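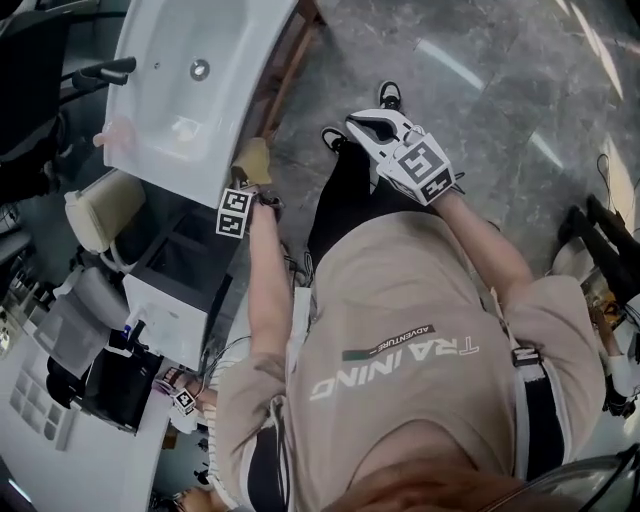
図4-1　頭部視点で見た両手の作業姿勢。手持ちグリッパの筐体は上面と手首側の隣接面に角形マーカーを備える。反対側の手首では、マーカー2枚が上下に並ぶ。

4. グリッパの比較試行

本章では、手持ちグリッパLaveckとRakdaleを同一条件で試行し、結果を比較する手順を示します。頭部カメラにはKeskin、記録コントローラにはTriltonを使用します。各機器の初期設定（3章）を済ませてから始めてください。

4.1 準備するもの

・手持ちグリッパ　Laveck　左右1組
・手持ちグリッパ　Rakdale　左右1組
・マーカーブロック（グリッパ1台につき1個）
・頭部カメラ　Keskin
・記録コントローラ　Trilton
・接続ケーブル、ケーブルクリップ、肩ベルト
・校正板
・把持対象物（布、小型容器、薄板など、硬さの異なるもの）
・記録シート（付録B）

注記　LaveckとRakdaleのマーカーブロックは外形が同じですが、登録IDの範囲が異なります。ブロック底面の刻印を確認し、機種間で入れ替えないでください。

4.2 作業場所の条件

(1) 作業者が両腕を前方に伸ばした状態で、周囲の機材や隣の作業者に触れない広さを確保します。
(2) 光沢のある床や容器の近くで試行する場合は、照明の反射がマーカーの面に重ならない位置に立ちます。
(3) 床に置くケーブルは作業者の足元を通さず、壁側または机の下にまとめます。
(4) 複数名が同時に試行する場合は、グループごとに異なるマーカーIDを割り当てます。割り当ては記録シートの「ID」欄に記入します。

注意　同じIDのマーカーが同時に視野に入ると、Triltonは先に検出した方を有効とみなします。エラー表示は出ません。隣の作業者のグリッパが視野に入る配置では、必ず事前にIDの重複を確認してください。

4.3 肩ベルトと頭部カメラの装着

(1) 肩ベルトを両肩に掛け、バックルを留めます。ベルトにねじれがないことを確認します。
(2) Triltonを背面のホルダーに固定します。端子側が上です。
(3) Keskinを頭部に装着し、作業者が自然に手元を見たときに両手のグリッパが画面に入るよう、角度調整ノブを回します。
(4) カメラケーブルを肩ベルトに沿わせ、クリップで2か所留めます。
(5) 首を左右に回し、ケーブルが張らないことを確認します。張る場合は首側の余長を増やしてクリップを留め直します。
(6) 髪や衣服がレンズの前に掛からないようにします。

注記　手元を見たときに画面の大半を胴体が占める場合は、カメラが下を向きすぎています。角度調整ノブを1段上げ、グリッパの先端より奥の作業面まで映ることを確認してください。

4.4 グリッパの取り付けと原点合わせ

Laveckを先に、Rakdaleを後に試行します。手順は共通です。

(1) グリッパの電源が切れていることを確認します。
(2) マーカーブロックをグリッパ後部の溝に差し込み、固定音がするまで押します。
(3) 左右の表示とブロックのIDを照合します。
(4) 手をグリップに通し、手首側のベルトを締めます。
(5) グリッパの電源を入れ、Triltonの「接続」画面で左右とも「準備完了」になるまで待ちます。
(6) 爪を全開にし、「開原点」を押します。
(7) 爪を全閉にし、「閉原点」を押します。
(8) 開閉を5回繰り返し、表示値が原点に戻ることを確認します。戻らない場合は(6)からやり直してください。

警告　原点合わせの間は、爪の間に指を入れないでください。Rakdaleは電源投入直後に爪が短く動作します。

注記　Laveckの重量はマーカーブロックを含めて965 gです。Rakdaleと条件をそろえる場合は、軽い方のグリッパに付属のおもりを取り付け、秤で確認してください。おもりの有無は記録シートに残します。

4.5 カメラとマーカーの確認

(1) Triltonの「プレビュー」を開きます。
(2) 両手を胸の前に出し、左右のマーカーに緑の枠が付くことを確認します。
(3) 手首を内側、外側の順にゆっくり回します。1面が見えなくなっても、隣接面の枠が表示され続ければ正常です。
(4) 腕を前方に伸ばし、同じ動作を繰り返します。
(5) 校正板を作業面に置き、「校正」を押します。校正中は頭を動かさないでください。
(6) 残差が「良」または「可」であれば次へ進みます。「不可」の場合は照明とレンズの汚れを確認し、(5)から再実行します。

表4-1　プレビュー画面の枠の色
緑　検出中、姿勢推定有効
黄　検出中、姿勢推定の信頼度低下
赤　直前まで検出、現在は未検出
枠なし　未検出または未登録ID

4.6 試行の実施

1機種につき100回の把持を1セットとします。対象物の順序は付録Bの順序表に従い、両機種で同じ表を使ってください。

(1) 記録シートに機種、マーカーID、対象物、開始時刻を記入します。
(2) 対象物を作業面の開始位置に置きます。
(3) 「記録開始」を押し、開始音を待ちます。
(4) 片手で対象物を把持し、終了位置まで移して放します。
(5) 両手を初期姿勢に戻し、「区切り」を押します。
(6) 結果を「成功」「再把持」「落下」「検出欠落」のいずれかで入力します。
(7) 同じ対象物の規定回数が終わるまで(2)から(6)を繰り返します。
(8) 「記録終了」を押し、保存完了の表示が出るまで電源を切らないでください。

布を把持する場合は、布の端ではなく中央をつまみ、容器の縁などに掛かった部分がないことを確かめてから持ち上げます。布がマーカーを覆った試行は、把持に成功していても「検出欠落」とします。

薄板はRakdaleの爪先では姿勢がずれやすいため、爪の根元寄りで挟みます。Laveckでも同じ位置で把持してください。片方だけ持ち方を変えると比較になりません。

注意　1件の連続記録は2,000フレームまでです。上限に達すると記録は自動で区切られ、超過分は次のファイルに保存されます。把持の途中で区切られた試行は集計から除外し、同じ対象物で1回追加してください。

4.7 グリッパの交換

(1) 記録が停止していることを確認します。
(2) グリッパの電源を切り、手首側のベルトを緩めて外します。
(3) 次の機種を4.4の手順で取り付けます。
(4) Triltonの「機種」をRakdaleに切り替えます。自動判別は行われません。
(5) 4.5の(1)から(4)を実施します。カメラに触れていなければ、校正板による再校正は省略できます。

機種を切り替えずに記録した場合、開度の値は前の機種の換算表で保存されます。映像とマーカー姿勢には影響しないため、付属ツールの「開度再計算」で修正できます。元のファイルは消去しないでください。

4.8 結果の比較

(1) Triltonを保守用PCに接続し、セットごとのフォルダを取り込みます。
(2) 比較ツールで両機種のフォルダを指定します。
(3) 「除外」の付いた試行を確認し、理由欄が空のものを埋めます。
(4) 「比較」を実行し、対象物別の成功率、再把持率、検出欠落率を出力します。
(5) 開度の時系列を重ねて表示し、閉じ始めから接触までの時間差を確認します。

出力例（Laveck、布、右手）
総フレーム　1,777
信頼度低下　あり
開度換算表　Laveck標準
判定　集計対象

検出欠落率が片方の機種だけ高い場合、グリッパの性能差と判断する前に、マーカーブロックの傷、差し込み不足、ID登録の誤りを点検してください。左右のブロックを付け替えて再測定し、欠落がブロックと一緒に移るようであればブロックを交換します。

4.9 こんなときは

「準備完了」にならない
グリッパの電源を入れ直します。改善しない場合はケーブルを左右で入れ替え、不良側を特定します。

枠が黄と緑の間で点滅する
マーカー面に照明が映り込んでいます。立ち位置か照明の向きを変えてください。

腕を下ろすと枠が赤になる
マーカーが視野の外に出ています。初期姿勢では異常ではありません。作業中に頻発する場合は4.3の(3)に戻ります。

開度が全閉でもゼロにならない
爪の間の異物を取り除き、原点合わせをやり直します。Rakdaleでは爪カバーのずれも確認してください。

映像とマーカー姿勢の時刻がずれる
Triltonの「同期」を実行します。Keskinのファームウェアを更新した後は毎回必要です。

関連項目　3.2 コントローラの初期設定／5.1 双腕動作の記録／付録B 記録シートと順序表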